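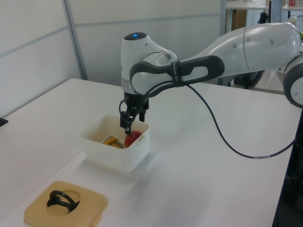
分類は箱を買う前じゃなくて、とりあえず全部ひとつの箱に放り込んでから考えるといいですよ、と先日の投稿にお返事をいただきまして、なるほどなあと思って日曜日にさっそく真似してみました。長くなりそうなのでつなげて書きます。

そもそも7月に入ってから、机まわりの「どこの子でもないもの」が増える一方だったんです。赤い玉とか、黄色い小さな道具とか。捨てるほどでもないし、引き出しに入れると二度と会えない。そういうものって、どのお宅にもありますよね…？

で、まずは白いプラスチックの箱に、種類を気にせずぽいぽい入れていきます。半透明の箱だと外からなんとなく色が見えるので、蓋なしで使うぶんにはこれがいちばん気楽です。前は仕切りつきの立派なケース（Belotexの、1163円しました）を使っていたんですが、仕切りがあると「このマスには何を」と悩んでしまって、結局わたしには向いていませんでした。嫌いになったわけではなくて、今は裁縫箱として元気に働いてもらっています。

入れてみてからわかったのは、玉はとにかく転がるということ！机の上に置いておくと、肘がちょっと当たっただけで旅に出てしまいます。箱の縁は低くてもいいから、囲いがあるというだけでずいぶん違うんですね。
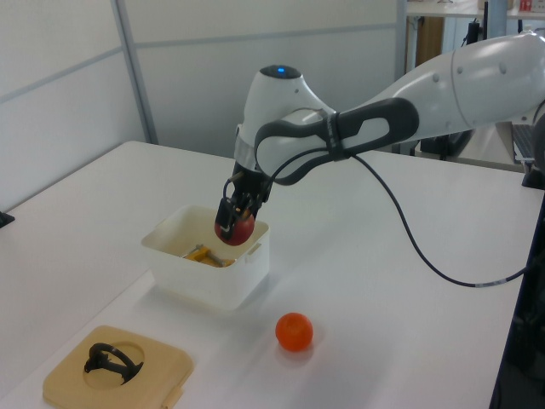 箱の縁のあたりに赤い玉、中に黄色い道具、手前にオレンジ色の玉、左はくぼみのある四角いトレー。

トレーのほうは、真ん中が丸くへこんでいるのが気に入っていて、箱に入れると埋もれてしまいそうなものの定位置にしています。黒い曲がったの、輪っかのような小さいやつはここ。箱がひとつ、トレーがひとつ、それだけでも机の上の景色がだいぶ落ち着きました。増やしたくなったら一晩寝て考えることにしています（たいてい朝には忘れています）。

それから、これはもう片づけというより台所の話になってしまうんですけど、白い箱の使い勝手がよかったもので、果物入れにもしてみました。箱に透明の袋を敷いて、その上にりんごやオレンジを置くだけ。袋はPleltvilleの雑貨屋さんで買ったLomentというもので、ひと束352円。口を箱の外に折り返すときれいなんですが、わたしは大ざっぱなので中でくしゃっとさせたままのことが多いです。 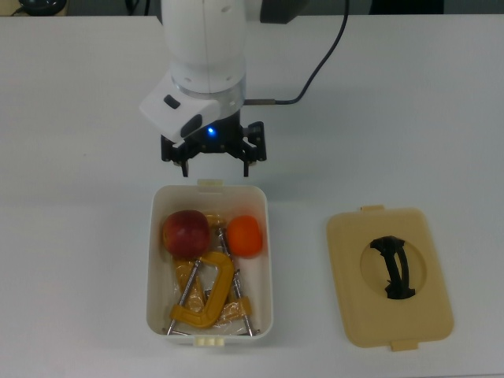
袋を敷くと底に水気がたまりませんか、うちはりんごの下だけいつも湿っていて、というコメントもいただきました。ありがとうございます！そうなんです、わたしも洗ってすぐ入れたときにやってしまいました。それからは布巾で拭いて、しばらく置いてから入れるようにしています。梅雨どきは袋の下に新聞紙を一枚はさむのもいいよと母が言っていて、これはまだ試していません。

あと、個包装のお菓子をすきまに入れておくのもおすすめです。果物を取りに行ったついでに見つかるので、うれしい反面、減りが早いのが悩みどころで…。入れるのは一度に2個まで、と自分に言い聞かせています。

オレンジとりんごを同じ箱にしていいのかどうかは、まだ迷っています。りんごと一緒だと傷みが早いという話も聞きますし、でも並べると色がかわいいし。詳しい方がいらしたら教えてください。箱の洗い方も今度書きますね、隅の丸いところは古い歯ブラシがよく届きます。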